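Teleoperated demos for indoor navigation: speaker notes
Lirkdale robotics session, 20 minutes plus questions

Slide 1. Title. Say who the talk is for: people who already record demonstrations and want fewer bad ones. Skip the history.

Slide 2. Two ways to show a robot a route. By hand, you push the base along and log the wheel encoders. By remote control, you drive it from a screen and log the commands. Hand pushing gives smooth paths, but the logged motion includes turns the motors can't produce. Remote control only records what the base can do. The rest of the talk is remote control.

Slide 3. What the operator gets. In the Trevis setup the driver sees one view and holds one stick with 2 axes, forward speed and turn rate. No map, no overhead view. If the policy won't have a map, the driver shouldn't either. Pause here, this usually draws a question.

Slide 4. Leave it up while covering the corner problem.

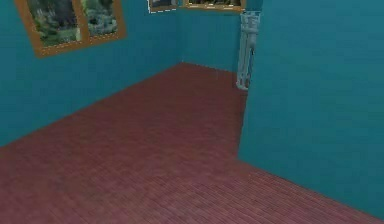
Simulated room, teal walls and plank floor. The wall at right juts into the room.

A driver who can't see past a partition slows down, swings wide, then commits. Drivers who have learned the layout cut the corner instead. The policy copies the cut and clips the wall in rooms it hasn't seen. Fix: change the start pose every run and swap rooms before the driver learns them.

Slide 5. Numbers. We recorded 43 runs in the Oksanen rooms. 2 were thrown out for dropped commands. Don't read the table aloud. Point at the column for time spent stopped: long stops teach the policy to stop. Trim them before training, but keep the short ones before a turn.

Slide 6. Latency. Log the time the view was shown as well as the time the command arrived. Skarnov's recorder stores only the second, so we patched it. Mention that the patch is on the handout.

Slide 7. Open items: stick versus keyboard, and whether mixed drivers help. No results on either yet. Go to questions.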